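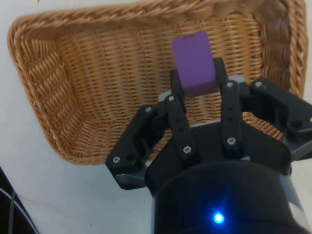

Wicker basket, braided rim, on a white tabletop.

1/ Notes on the family day program at Gundinley Gardens, now that the winter schedule is posted. I maintain the visitor information pages for the site and the same queries keep arriving, so the answers are going in one place. Prices and times are as of January 2025.

2/ Entry. Day tickets are sold in two forms: gardens only, or gardens plus the Driltance maze. The maze can't be added at the maze gate. If you want both, buy both at the front kiosk or online before you arrive. The kiosk takes cards only.

3/ Under-twos are free and still need a ticket. The system counts heads for fire capacity in the glasshouse. Select "infant" at checkout and it prices at zero. Skipping this step is the most common cause of delay at the gate.

4/ Parking. The lot on the Trukalthorpe road is paved and flat. The overflow field is neither. Strollers with small front wheels do badly on the field after rain. Arrive before 11 to get the paved lot during school breaks.

5/ The lake path is a loop, signed clockwise. Total length is 2 miles. It's surfaced with compacted gravel except for the boardwalk on the north side, which closes in frost. When it closes you walk back the way you came. There is no shortcut across.

6/ The boardwalk decision is made at 8 in the morning and posted on the gate board and the website. It isn't revised during the day, even if the ice clears by noon. Please don't ask the kiosk staff to reopen it.

7/ Maze. Expect 40 minutes with children who can walk the whole way. The hedges were cut back in August and the sight lines are better than they were. Two exits, one of them step-free. Ask for the step-free map before you go in, as the signs inside don't distinguish.

8/ The miniature train runs on the half hour, last departure 3:30. Capacity is 16 passengers, adults included. A family of five waiting behind a school group should plan on the following train. Dogs aren't carried.

9/ Food. The lakeside cafe has a full kitchen until 2. After that it's soup, sandwiches and cake. High chairs are stacked behind the door on the left. Bottle warming is done at the counter. The kiosk by the maze sells drinks and wrapped snacks and closes in high wind.

10/ Picnics are allowed on the upper lawn and at the tables by the play area. They're not allowed in the walled garden. No grills or camp stoves anywhere.

11/ Craft sessions are run by Flora Purves in the old potting shed, ages four and up, with one adult per two children. Booking is online and opens a week ahead. Late arrivals lose the place after ten minutes.

12/ The Abdel Rahman glasshouse is heated and makes a workable rainy-day plan. Strollers are fine on the ground floor. The upper gallery is reached by a spiral stair with no alternative. There is a stroller bay by the entrance, unattended.

13/ Restrooms: front gate, cafe, play area. Changing tables at all of them. The play area block has the only full-size adult changing bench, and it needs a key from the kiosk.

14/ Annual passes. The renewal desk is open weekends only. Jayson Mercado handles lost cards by email and needs the name on the pass plus a zip code. Replacement cards are mailed, and a printed confirmation gets you in meanwhile.

15/ Correction to 4: the overflow field is closed until the drainage work is finished. Use the paved lot or the shuttle stop opposite the church.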